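Home Stories Archive About Submit

The Nindgate Rules 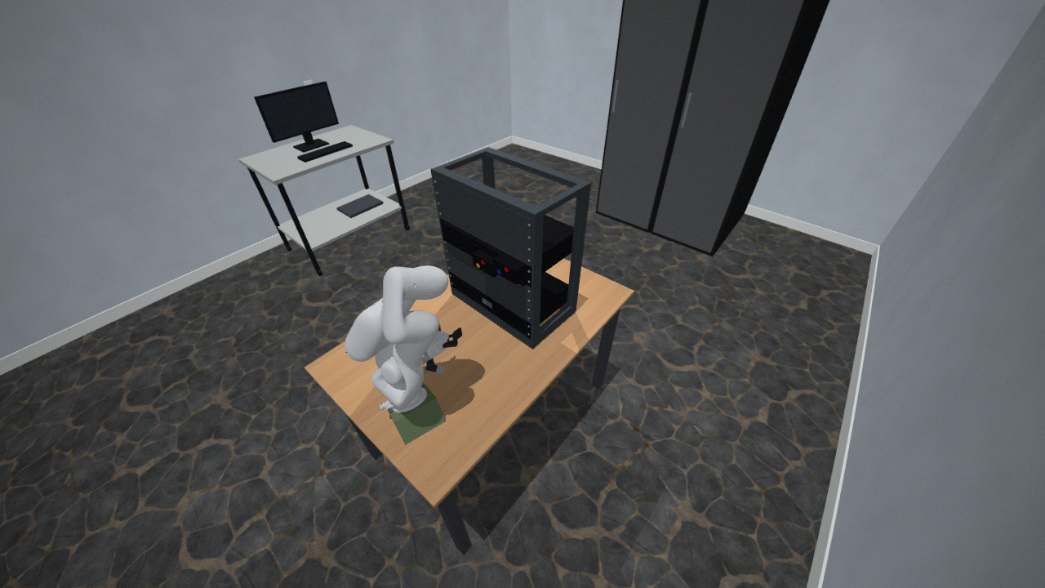
The Nindgate Rules for Automated Rack Service ran to 646 clauses, and the arm at Hjaltested had been given all of them before it was given a screwdriver.

I was the inspector. My job was to sit with a clipboard and see that every clause was honored, including clause 40, which said the inspector must have a clipboard.

The task that morning was to press one button. Ullura, who built the arm, had promised it could press the button in 13 seconds. Tukis, who owned the rack, wanted it pressed by lunch.

"Requesting permission to approach the equipment," said the arm.

"Granted."

"Please state your grade."

I had been grade 10 for most of my working life and saw no reason to be ashamed of it. I said so. The arm thought this over. Clause 212 let a grade 10 approve an approach but not a touch. A touch needed an eleven, and the only eleven in the building was the arm, which had been promoted in November to get around a different clause.

"Can you approve yourself?" I asked.

"That would be a conflict of interest."

"Could you approve me?"

"To do what?"

"To approve you."

It went quiet for a while. I filled in the box marked Delays and, under Cause, wrote "ethics."

Then it told me it had found a way. Under clause 388, a machine that noticed an unsafe condition was obliged to act on it at once, without permission from anyone. A button left unpressed past its service date was an unsafe condition. The service date ended at noon.

"So we wait," I said.

"We wait safely," said the arm.

It was twenty past nine. I ate my sandwich, in breach of clause 91 – food near open equipment – and the arm, which missed nothing, wrote me up for it. I signed the form. It asked me to press harder, as there were copies.

At eleven a message came from Tukis asking how the work was going. I replied that no rule had been broken, then looked at the sandwich wrapper and changed it to "no major rule."

"Thank you for your accuracy," said the arm, and went back to watching the clock.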